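4 min read

I have never trusted people who tell you a clear surface will change your life. I read one of those tidying books in January, did what it said for a weekend, and by the following Friday every flat thing in the house had mail on it again. So take this post for what it is, a grumble from someone who tried it a second time.

What set me off was an article on the Konden method. The idea is that you pick one surface, take everything off it, and let one soft thing back on. A towel, a mat, a folded blanket. You live with that for 20 days before you add anything else. The author claims it "resets the eye." I'd like to know what my eye was set to before.

Still, I had a free Saturday and a house that was getting on my nerves. I boxed up the chargers, the dead pens, the Vekura lamp I keep meaning to return, and a stack of seed catalogs I will defend to anyone. Then I wiped things down with plain dish soap and water. The Konden people sell a spray for this. I didn't buy the spray.

For the soft thing I went with green, mostly on the grounds that everything else I own seems to be gray or white.

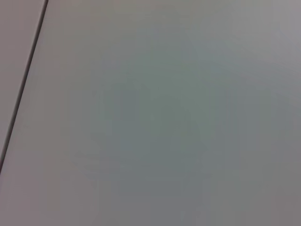
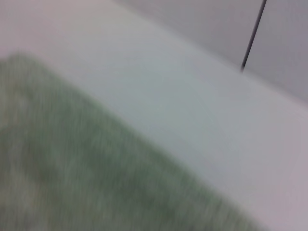 Do I feel calmer? A little, maybe, but I also feel calmer after a sandwich. My suspicion is that most of the good came from the wiping, and I could have done that any time in the last year without reading a word about it.

The boxes are the part the article skips over. It says to "rehome" what you remove, as if there were a farm upstate for phone chargers. Mine are in the hall closet, where I'll be digging through them by Tuesday for the tape measure. I've moved the mess eight feet and put a door in front of it.

I'm also not sold on the rule about one soft thing. Why one? Why soft? The comments under the article ran to 589 and I read far too many of them, and the best answer I found was "trust the process." I don't, much.

I'll give it the full 20 days anyway. The seed catalogs are coming back out on day 21.

Recent posts
The Timis shelf, one year later
Do you need a drawer for batteries?
I washed the curtains and I have complaints
Du storage bins: still not convinced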